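写在2020年8月13日晚上，饭后切了半个西瓜，打算慢慢聊一套书，会很长，怕吵的朋友可以先把我静音，明天再放出来，我绝对不生气。

要聊的是 Gillespie Menzies 的 Gellbridge 系列，奇幻言情，一共三本。前阵子发过一句“看完最后一本坐在地板上发了半天呆”，结果好几位朋友来私信问到底讲什么、值不值得看、甜不甜、虐不虐，我一个一个回，回着回着发现自己每次讲得都不一样，干脆在这里统一交代一遍。

先说清楚，前面一大段没有关键剧透，后面聊到第三本的时候会有，到时候我会提前喊一声，你们听见了就跑。

故事发生在一个叫 Gellbridge 的河口小镇。镇子很旧，桥更旧，潮水每天从桥洞底下进来又出去。女主角 Rennie 是修钟的，从师父手里接了一间很小的铺子，镇上谁家的座钟停了、怀表慢了，都往她那里送。她脾气不太好，嘴硬，爱吃姜饼，冬天手上总有裂口。我第一页就喜欢上她了，因为她正在跟一位老太太吵架，老太太嫌钟修得太准了，跟她过了一辈子的那座钟从前总是慢一点的。

（这场架在第一本里看着纯属好玩，到了第二本忽然又被提起来，我当时在公交车上，差点坐过站。）

男主角 Trarkitz 从海底来，他的故乡叫 Cudura。Menzies 很少正面描写 Cudura 长什么样，全靠他零零碎碎地讲，讲那里没有影子，讲那里的人用唱歌来记账，讲他小时候偷过一颗会发热的石头，揣在怀里睡觉。讲得越少我越想去。

他上岸有代价，每上来一次，就要丢掉一段记忆，丢哪一段由不得他。这个设定单拎出来不算新鲜，人鱼故事里交换声音、交换双腿的多得是，可是 Menzies 处理得特别细。他丢掉的常常是很小很小的东西，比如某种汤的味道，比如他妹妹笑起来先动哪边嘴角。他自己也不知道丢了什么，要等到某一天想用的时候，伸手过去，那里是空的。

于是他去找 Rennie。他手里有一只 Cudura 的钟，走的是潮汐的时间，停了。他想修好它，好知道自己一共丢了多少。

对，男女主角的第一次见面是修东西，是谈价钱！我太爱这种开头了。没有谁撞进谁怀里，没有谁救了谁的命，就是柜台两边站着，一个说修不了，一个说你再看看，外面下着雨，炉子上的水开了。

说到这里要夸一下 Menzies 写手的本事。言情小说里写眼睛的多，写嘴唇的多，她偏偏爱写手。Rennie 怎么拿镊子，怎么用小指抵住台面稳住自己，怎么在裙子上擦油，Trarkitz 就在对面看着。第一本大半本两个人都没碰过对方一下，可我读得脸都热了，起来开了一次窗。

我妈路过问我看什么书看得红光满面，我说看修钟的。她说修钟好，修钟是门手艺。

好，再聊聊节奏，因为问得最多的就是这个。第一本有43章，前15章几乎什么大事都没有发生，就是他来、他走、他又来，镇上的人开始议论，面包店老板娘开始多留一份姜饼。有朋友跟我说看到这里弃了。我特别理解，我第一次看也弃过，放在床头落灰，后来有一阵子睡不着，拿起来想催眠，结果看到天亮。
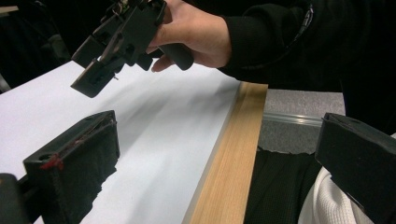 有人问：没读过前两本，能不能直接从第三本看起？

最好从第一本开始。第三本没有前情提要，Trarkitz 丢掉的那些记忆全是前两本里写过的场面，没看过的话，他想不起来的时候你也想不起来，力气就少了一大半。

顺便把三本的气质也讲一讲吧，方便你们挑时候看。第一本适合冬天，要有热水袋，要有空闲。它像一个人慢慢走近，走两步停一停，假装在看别处。

第二本换了 Trarkitz 的视角，很多人不适应，因为他的叙述是有洞的。他会说到一半停下来，下一段从别的地方接着讲，你翻回去对照第一本，才知道中间少了什么。我是拿着两本摊在桌上一起看的，左边一本右边一本，像在做功课，做得津津有味。

有一处我一定要讲（不算剧透，封底就写了）：第一本里 Rennie 为他唱过一支走调的歌，那是她师父教的，唱得难听极了，两个人都笑。到了第二本，他讲到那个晚上，讲了雨，讲了炉子，讲了她袖口上的油渍，然后就讲到第二天早上了。歌没有了。他一个字都没提，因为他不知道有过。

我看到那里把书合上，去厨房洗了一池子碗，洗完又把灶台擦了。

第三本视角是交替的，一章她一章他，篇幅也最短，刚好300页，可是读起来最重。这本我建议留出一个完整的周末，手机放远一点，家里备点甜的。

说到甜，问甜不甜的朋友，我的回答是甜，但是这种甜要你自己去咂。比如 Rennie 嘴上从来不说想他，她只是把铺子的门铃换了一个声音大的。比如 Trarkitz 从海里带上来的礼物永远都很奇怪，有一次是一团打了死结的绳子，他说在 Cudura 送绳结是很郑重的事，意思是请你慢慢解，不着急。Rennie 说莫名其妙，转头把它挂在工作台正上方，一直挂到全书最后。

我后来也去翻过别的读者的讨论，发现大家对那个绳结各有各的看法。有人认为她始终没有解开，有人说第三本开头提到墙上垂着一根直直的绳子，那就是解开了。两边吵得很凶，我看得津津有味，瓜子都嗑完了。我个人站没解开那一派，理由待会儿讲，要等到剧透区。

配角也值得多说几句。我一直觉得看一套言情写得好不好，看配角就行了，主角谁都会花心思。Gellbridge 的配角都有自己的日子在过，他们不是专门站在那里等着给主角出主意的。面包店老板娘自己有一段拖了很多年的心事，摆渡的老头跟儿子不说话，河对岸那个总来偷看钟的小女孩，第一本里还够不着柜台，到第三本已经会自己上发条了。

那个小女孩我真的要多嘴一句。她连名字都是到第二本后半才有的，之前大家都叫她“那个孩子”。她有了名字的那一章，恰好是 Trarkitz 忘记她的那一章。Menzies 这个人有时候下手很轻，可是位置找得特别准，疼半天。

再聊一个可能只有我在意的事，就是书里的吃的。第一本里的姜饼、鳗鱼汤、烤焦一边的土豆，写得我半夜翻冰箱。Trarkitz 不懂岸上的食物，第一次吃醋渍洋葱时，神情非常庄严，以为是某种仪式。后来他们两个和好的那一场，没有人道歉，桌上多了一碟醋渍洋葱。你看，又是吃的。我就吃这一套。

照着书里的描写我试着做过一次姜饼，硬得能钉钉子，我爸泡在茶里吃了三天，说还不错，有嚼劲。谢谢我爸。

也得说说缺点，不然显得我像收了钱（没有，全是自己掏腰包买的，第二本还因为借出去没还回来，买了两遍）。第一，Cudura 的政治写得很糊。第二本里突然冒出一个议事的地方，一群长辈要 Trarkitz 回去继承一个职位，职位叫什么、干什么、不干会怎样，我看了两遍还是没弄明白。感觉 Menzies 自己也不太想写，写两页就让他们散会了。

第二，反派很弱。有个从城里来的收藏家想买那只潮汐钟，出场的时候气势很足，斗篷、手杖、笑里藏刀，我还期待了一阵，结果他在第二本中间得了感冒，走了。真的就是感冒，然后走了。我往后翻了好久，以为他会杀回来，没有。

不过重读的时候我倒有点喜欢这个感冒了。现实里很多吓人的人也是这样，吓完你一圈，自己先回家喝热水去了。

第三，作者太爱写雾。每当两个人快要把话说开，雾就来了。我和一位网友开玩笑说 Gellbridge 的雾应该领一份工资。

还有一点算不上缺点，属于个人口味：亲密场面写得很含蓄，门一关就到第二天了。喜欢热烈一点的朋友可能会觉得隔靴搔痒。我年轻几岁的时候也会这么抱怨，现在反而觉得关门关得挺好，门外那只钟走得当当响，什么都有了。

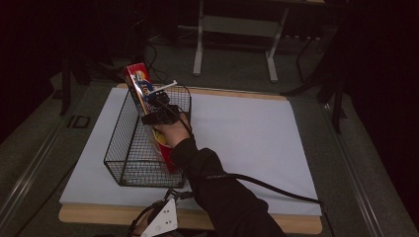 接着讲第二本和第三本之间的那个空档，因为那里没有字，可是我想得最久。第二本结尾停在二月，潮水退得最低的一天，Trarkitz 必须回去，Rennie 送他到桥下。两个人说的最后一句话是关于铺子屋顶漏水的，她说要换瓦，他说换吧。然后就没了，翻过去是致谢。

我当时特别生气！屋顶漏水！你们两个就没有别的话要讲吗！我在屋里走来走去，跟猫讲了一遍，猫把头转过去了。

过了很久我才慢慢品出一点味道。两个人心里都明白，他下次上来，可能会忘掉今天，忘掉这座桥，忘掉她。那说什么都一样沉，说情话更沉。只有屋顶漏水这种话，说了就说了，忘了也不可惜。她是在替他挑一句可以丢的话。

写到这里眼睛又有点酸，停下来吃两块西瓜。

好，现在开始喊了：下面是第三本剧透！没看过又打算看的朋友，到这里就可以收藏起来走人了，看完再回来找我，我一直在的。

再给你们一条的时间跑。顺便讲讲封面吧，第三本的封面我不喜欢，一个长发女人站在礁石上，裙子飘得很远，可是 Rennie 从头到尾没有穿过那种裙子，也没去过礁石，她怕水。跟她有关系的应该是围裙，口袋里装着螺丝和半块饼。

跑完了吧？那我讲了。

第三本开头，他回来了，站在柜台对面，手里拿着那只潮汐钟，说，您好，听说您会修钟。

就这一句。前面铺了两本，就为了让这一句砸下来。跟第一本开头他讲的那句一字不差，连外面下雨都一样，只有炉子上没有烧水。

换成别的书，Rennie 可能会哭，会抓住他的袖子说你看看我是谁。她没有。她把钟接过来，翻过去看了看背面，然后报了一个价钱，比第一次便宜。

我看过的失忆桥段数都数不清，狗血的、浪漫的、撞了脑袋又撞回来的，都有。这个便宜了一点点的价钱是我心里的第一名，没有之一。

后面整本书就是她怎么跟一个不认识她的人重新认识。她很小心，她不讲过去，别人劝她讲，面包店老板娘急得直跺脚，她还是不讲。她说要是讲给他听，他就会觉得自己欠了她，他那个人欠了东西睡不着觉的。

有读者很不赞成，认为她这样是在骗他，两个人之间有一个知道得多、一个知道得少，不公平。这个意见我想了很久，觉得是有道理的，而且书里也没有躲开。他后来发现了，看到墙上的绳结，认出是自己打的，当场就明白了。他发了火，那是全套书里他唯一一次发火，声音很低，说你应该让我自己选要不要难过。

这里我要回到前面讲的那个争论。他认得出是自己打的结，那结当然还在啊！要是解开了，就是一根普通绳子，他认什么呢？所以开头那根直直的绳子肯定是另外一根，我猜是吊灯的拉绳。没解开派在此发言完毕，欢迎来辩，请对我温柔一点。

（刚才已经有朋友在下面留言，说可以从绳子的纤维认出来是 Cudura 的东西。嗯……让我想想。先不认输。）

吵完那一架，他走了几章，回海里去了。我以为又要丢一次记忆，心都提到嗓子眼，结果他上来的时候还记得她，丢掉的是别的。他丢掉了回 Cudura 的路。

这一段我读得很慢。Menzies 没有把它写成他为爱放弃故乡的那种壮烈，他根本没有选，潮水替他选了。他坐在桥墩下面，很茫然，一直在数水波，想从里面数出一条路来。Rennie 怕水怕了一辈子，那天脱了鞋走下去，在他旁边坐着，水到膝盖，她一直在发抖，还在跟他讲今天收了一座多丑多丑的钟。

故乡回不去了，身边有个人冻得发抖还在讲笑话。我没办法说这是好结局，也没办法说不是。

最后那只潮汐钟修好了没有，书里写得很明白，修好了，可是他们没有去看它。它记着他一共丢了多少，指针就在那里，他拿一块布盖上，放到架子最高的一层。再后来那个小女孩接手了铺子，爬梯子上去打扫，掀开布看了一眼，又盖回去了。读者到最后也不知道指针指着哪里。

我第一遍看到这里特别想掀开那块布，想得抓心挠肝。第二遍就没那么想了。第三遍我比较想知道屋顶后来到底换瓦了没有，于是专门去找，还真给我找到了！在倒数第二章，很不起眼的半句话，讲到下雨，讲到“新瓦上的声音”。我捧着书在沙发上叫了一声，猫吓得跑到柜子底下去了。

这种小钩子书里还有好多，我列几个给准备重读的朋友，找着玩：老太太那座慢钟后来给了谁；摆渡老头的帽子换过一次；姜饼从某一章开始不再放丁香了，你们猜猜是谁不爱吃。

剧透区到此结束，跑掉的朋友可以回来了。

再回答几个零碎的问题。问适不适合送人的：适合，不过最好送第一本就好，让对方自己决定要不要往下看。我送过一套给表姐，她收到三本厚书的表情像收到了作业。

问文笔难不难的：句子不难，就是长，有时候一句话从早饭讲到天黑。我自己说话也这样，所以读着亲切。要是你平时爱看节奏快的，可以先试读老太太吵架那一章，喜欢她俩吵架，后面多半也会喜欢。

问有没有类似的书可以接着看的：我还在找，找到再来讲。现在手边在看一本讲狐狸开旅馆的，刚看了个开头，狐狸算账算错了，正在跟客人赖皮，目前很合我的胃口。

问 Menzies 还会不会再写 Gellbridge 的：我不知道，也没见到什么消息。私心是希望写一本小女孩长大以后的，她自己的柜台，自己的客人，自己的坏脾气。也有点怕写，怕她长大以后那块布就要掀开了。

刚看到有位朋友说，被我讲得当场去把第一本翻出来了，已经看到老太太骂人那里。太好了！今晚别熬太晚，前面慢，慢慢看，看到醋渍洋葱记得来告诉我一声。

还有一位说她就是弃在前面的那批，打算再给一次机会。可以的可以的，弃第二次也没有关系，我床头还有两本别人的书弃着呢，每天晚上看见它们都有点心虚。

西瓜吃完了，手黏黏的，我先去洗手。绳结那个问题我还没想通，洗完回来继续在评论里跟你们吵。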